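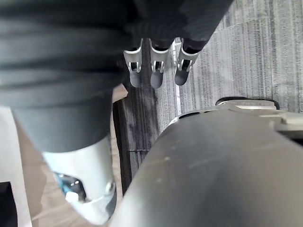
The project concerned knit sleeve covers and what happens to them when the tube of fabric is longer than the thing it covers. Surplus length has to go somewhere, and it gathers into folds. The charcoal-gray knit shows soft horizontal folds with ribbed creases running across them. The folds form crosswise to the length of the sleeve. Our question was whether the amount of surplus could be chosen so that the cover still moves freely at the joint but does not bunch over the lower edge, where the fingers need to stay clear.

2. Materials

All test sleeves were cut from a single roll of dark knit bought under the trade name Bundwood. The supplier, Plondside, lists it as a general-purpose tubing and gives no figure for stretch. We measured it ourselves on a hanging weight rig and found more stretch around the tube than along it. Seventeen sleeves were sewn. Two were rejected for skipped stitches at the hem and were used only for practice.

The remaining sleeves were divided into three groups by surplus length: short, medium and long. The hem was the same in all groups, a single turned edge with a zigzag stitch. Carla Nseir did the sewing on the department's Zein machine and kept the thread tension at one setting throughout.

3. Procedure

Each sleeve was pulled over a padded form with a hinge in the middle. The form was bent and straightened 1,000 times at a steady pace. We stopped at intervals to mark the position of the lower edge with chalk and to sketch the folds. A run took about 19 minutes, not including the stops.

Chalk marks on dark knit rub off easily. From the fourth sleeve on we used white basting thread instead, so the first three sets of edge readings are less reliable than the rest and are left out of the comparison.

4. Results
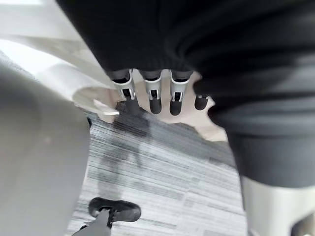
Figure 2. Thick pleated sleeve with broad folds above a smoother charcoal cuff. Gray carpet and a black lace-up shoe behind.

Short sleeves crept upward during bending and exposed the form below the hem. Long sleeves stayed in place but stacked into thick folds on the inside of the bend, and the lowest fold tended to roll over the hem. Medium sleeves crept slightly in the early part of the run and then settled.

Fold position was fairly repeatable. Once a crease had set, the fabric returned to it after straightening, even when we smoothed the sleeve by hand between runs. Washing removed most of the creases, though a faint line remained in the long group.

A separate smooth cuff was tried on one medium sleeve, following a suggestion from the Brelledero workshop. It held the edge well and kept the folds above it. One sleeve is too few to report as a result.

5. Sources of error

The form has a hard hinge line, which probably encourages one deep fold in place of several shallow ones. Bending was done by hand. The room was not humidity controlled, and the May runs were made with the windows open. The rejected sleeves and the sketches are stored in the textile cabinet with the leftover roll.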